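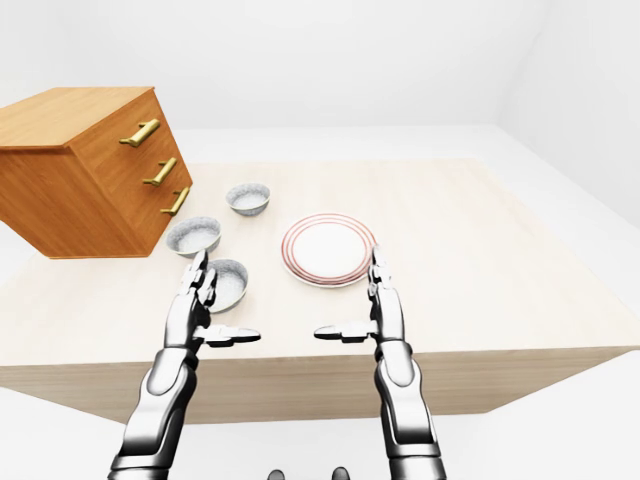 课程报告：诗歌与公共职务——以小城诗人霍拉丘为例
学生：Silviu Furtună
指导老师：Horațiu Dobre
提交日期：2023年1月30日

一、题目的来源

我在九月选这门课的时候，本来想写诗歌翻译。后来读到一本薄薄的诗集《Nenadden》，作者笔名叫“霍拉丘”，他做过十年小城 Alisum 的镇长。我对这件事很感兴趣：一个人白天签文件，晚上写诗，这两种语言会不会互相影响？老师同意我换题目，所以才有这份报告。

二、材料和方法

我使用的材料有两种。第一种是诗集，一共收诗40首。第二种是他在任时的公开讲话，由镇图书馆整理，我读了其中99篇。讲话原文不是中文，本文引用的句子都由我自己翻译，如果有不自然的地方，是我的责任。

我的方法比较简单。先把诗和讲话都按年份排好，然后找重复出现的词，再看这些词前后的句子。
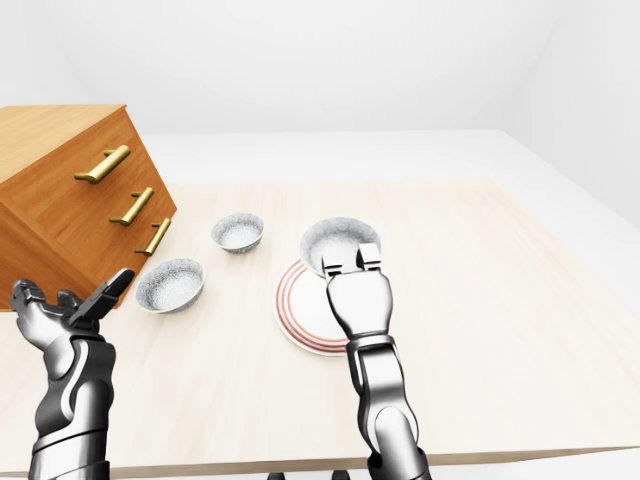
开始的时候我用电脑统计词频，得到的表格很长，可是用处不大，因为“我们”“今天”这样的词总在最前面。之后我改成手工做卡片，一个词一张，速度慢了很多，但是对句子的记忆更清楚。

三、主要发现

最明显的词是“桥”。在讲话里，“桥”是真的桥，就是镇外 Dukumel 河上的那一座，需要修理，需要预算。在诗里，他写：“桥不问过桥的人姓什么。”这首诗比关于修桥的讲话早两年。我认为他先在诗里想过这个问题，然后才在会议上说出来。不过这只是我的推测，没有书信可以证明。

第二个词是“冬天”。组诗《Crăciun》写节日前的街道，句子很短，几乎没有形容词。他的讲话也有这个特点，尤其是任期后半段的讲话。
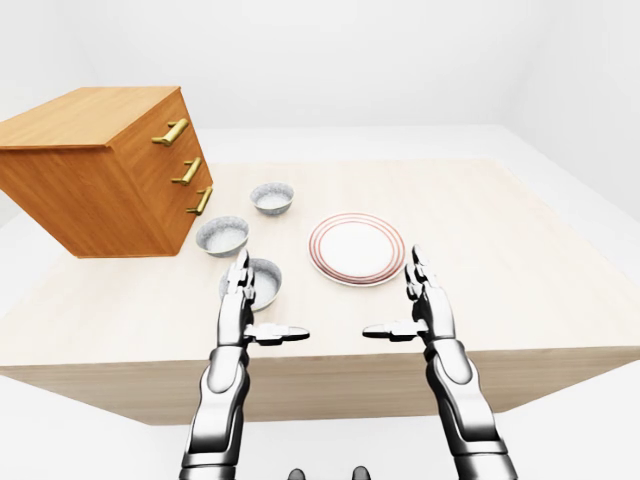

图1　桌面与木柜

应该承认，也有反面的例子。任期第三年他没有发表一首诗，讲话却最长，套话也最多。所以不能简单地说诗人做官，语言就一定好。

四、讨论

Dobre老师在中期答辩时问我：如果把名字盖住，读者能不能认出这些讲话是诗人写的？我请同班同学试读，每人读两段，一段是霍拉丘的，一段是他前任的。多数人猜对了，理由却各不相同，有人说是节奏，有人说是结尾停得早。 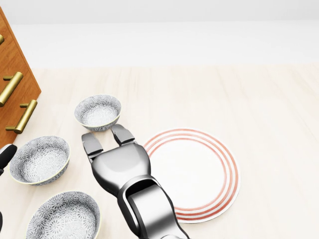 这个小试验不够严格，段落是我自己选的，可能已经带了偏见。下次应该由别人随机抽取，并且增加第三位作者的文字作为比较。

五、不足之处

报告正文限制在3,333字以内，原稿中关于诗集版本的一节只好删去，本页是缩写版。另外，我没有能够采访作者本人，写过两封信，都没有收到回复。

参考材料
《Nenadden》，初版
Alisum镇图书馆：《镇长讲话汇编》，上、下册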